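Reading time: 2 minutes

Hand-held gripper pair, Allon cell — monthly inspection, November
Site: Bundero, ground floor
Sheet 13 of the Brostov maintenance set

Result: passed with comments. Two items carried over.

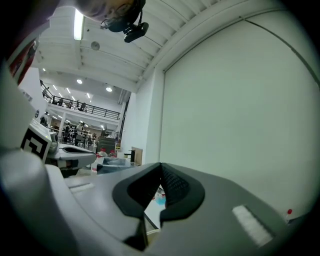
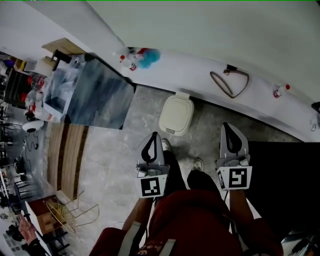 The pair had 3,146 cycles on the log at the start of this check, against a service limit of 2,000 for finger pads, so the pads were overdue and were treated as the main item. Clean the V of each pad with a dry cloth first, then look at the rim and the textured inner surface separately. The black rubber pad in the close view has a thick smooth rim, and it is the rim that Darko replaces under the service agreement. Any nick deeper than a fingernail is a fail.

1. Finger pads — OK for now. New set ordered. Carried over.

2. Marker cards — OK. One card per gripper, different pattern on each. Do not swap them when refitting, or left and right will be read the wrong way round.

3. Trigger loops — OK. Both return freely. No grease here.

4. Screws under the shell — one loose on the right unit, tightened. Check again next month.

5. Cable — OK. Connector reseated. Keep the run clear of the feet while the operator is standing with both units.

6. Harness straps — OK. Stitching sound, buckles hold.

7. Opening width — left 130 mm, right not measured, gauge out on loan. Carried over.

Return the sheet to the Allon folder by 4 pm. Old pads go back to Darko in the bag supplied.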